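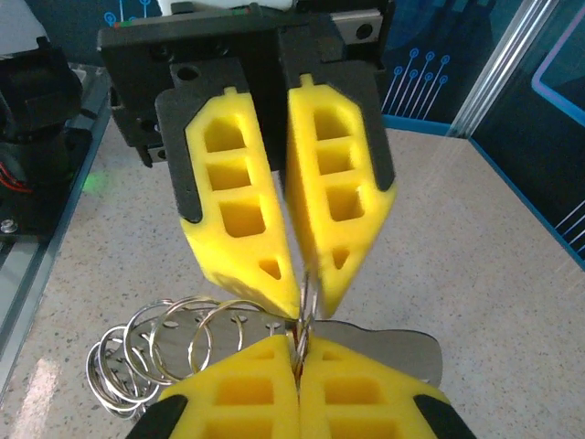
**Hollow yellow fingers vs. parallel jaws for small rings — who has actually compared?**

**wtautahi**
Setup is two arms, yellow hollow fingers on both, wrist camera on each. The job is split key rings coming off a stamped metal holder, one at a time. One arm steadies the holder and the other pinches a ring from above. Before I order anything else I'd like to hear from people who ran both finger types on thin wire parts.

Over 2000 cycles logged since March. Of the last 338 tries, 284 came away with exactly one ring. Most of the misses were two rings at once.

**voltlow_murray**
Fingers with windows in them will flex at the tip. Great for fruit, bad for wire. Go to rigid jaws with a V groove. I'd bet your doubles drop right away.

**dvalente**
Disagree with Murray. I tried grooved steel jaws on a similar job in Villach and they were worse when the rings were fanned over each other. The groove catches whatever is closest. A bit of give lets the second ring slide out.

**voltlow_murray**
How deep was the groove? If it was deeper than the wire, of course it grabbed two.

**dvalente**
It was deeper than the wire, yes. I didn't have time to recut it.

**ormsby_w**
Fingers aside, check your camera. When four fingertips come together like that, the wrist view has finger right in the middle and the ring is a sliver of shiny metal between the tips. I added a fixed side camera and turned the ring light down to 68 on the dial. Glare on the rings was my biggest problem.

**wtautahi**
No side camera yet. There's room behind the acrylic panel on the right, but I'd get reflections through it.

**lkereama**
Put it inside the panel. Also slow the upper arm for the last bit of travel. Ours at Larnilmont bounced on contact and the controller read that as a grip.

**wtautahi**
OK. Slower approach first, same fingers, then I'll cut one pair of jaws with a shallow groove. Murray, what depth?

**voltlow_murray**
Half the wire thickness. I still think you'll keep the jaws.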